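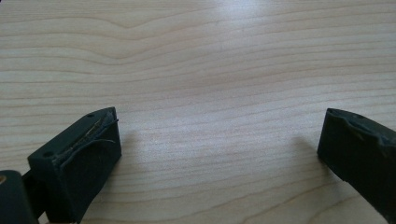 Bench notes, March, after lunch

Pads first. Both fingers are worn on the gripping side, and the left one has peeled enough to show a tan line running across it. I've ordered spares from Melis (660 in a box, so that's us sorted till we retire!).

The packing side had a moan this morning and I'm with them. Since the Hundari cell took over lid sorting they've gone from lifting all day to watching and clearing jams, and their wrists are happier, but it's dull and they miss the chat. We're going to try swapping people every 2,000 lids, see how that goes. Lasine want the count at shift end as well – 3,867 yesterday, my best guess is we lose a few to double picks.

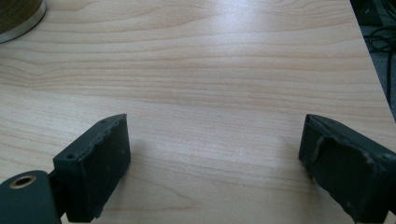 Fingers open over the bench, scuffed along the top edges, cables off to the right.

To do: fit new pads, ask packing who wants the Vorkora training.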